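Widbridge Evening Program
Introduction to Counting and Arrangement
Handout 4: Permutations
Instructor: Pirmin Fankhauser

Students should read Chapter 3 of the Shetty text before the May session. Problems 1 to 6 are due at the start of class.
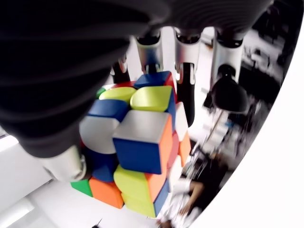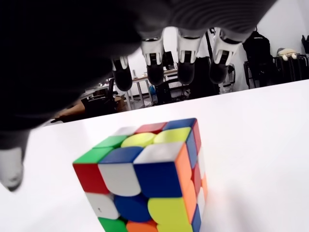
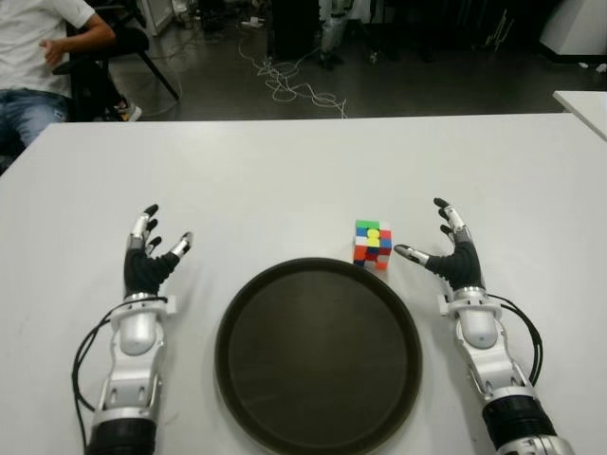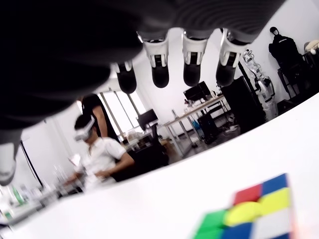 A permutation is an ordering of a set of objects. Six books may be placed on a shelf in 720 ways – the product of the whole numbers from one to six. Where some objects are identical, the total is divided by the orderings that cannot be told apart. A puzzle cube, such as the one near the round brown tray, calls for more care, as a turn moves several pieces together.

Problem 6. A club of 143 members elects a president and a secretary. No member may hold both offices. State the number of possible results and show all work.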